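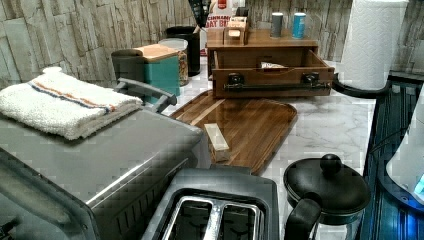
I drove out to Flistora on a Saturday to watch a robot get its checkup, and I stayed 11 hours, which my family still brings up! The kitchen cell is Declan Naylor's baby. He sets it up, feeds it spare parts and fusses over it like a vintage car. Before anything gets powered up he puts the props back by hand, right down to leaving the cabinet drawer pulled open and the folded towel on top of the oven. Then he goes over the counter a second time (he missed a mug once, in March, and he's never forgiven himself).

Cables come next. Declan runs his fingers along each one, feeling for stiff spots, and he wants enough slack that the arm can reach over the tray to the front corner of the wooden box without tugging. He swapped 2 of them the week before I came.

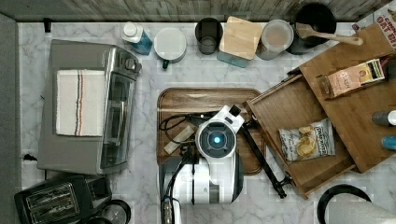

Fingers first, then everything else

The gripper gets most of his love. Every 300 picks he wipes down the fingers, checks the screws and sends the arm through 13 test positions, muttering the whole time. If it comes in a hair too low over something thin, you've got a scratched counter and a grumpy Declan. So he creeps it down, stops, squats to eye level, and creeps it down some more. I tried one myself and was hopeless at it – way too quick on the button.
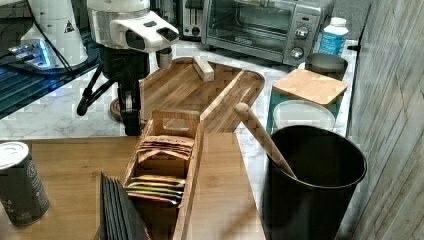

Low and slow: the gripper's long black fingers above a small wooden disc, beside the cutting board.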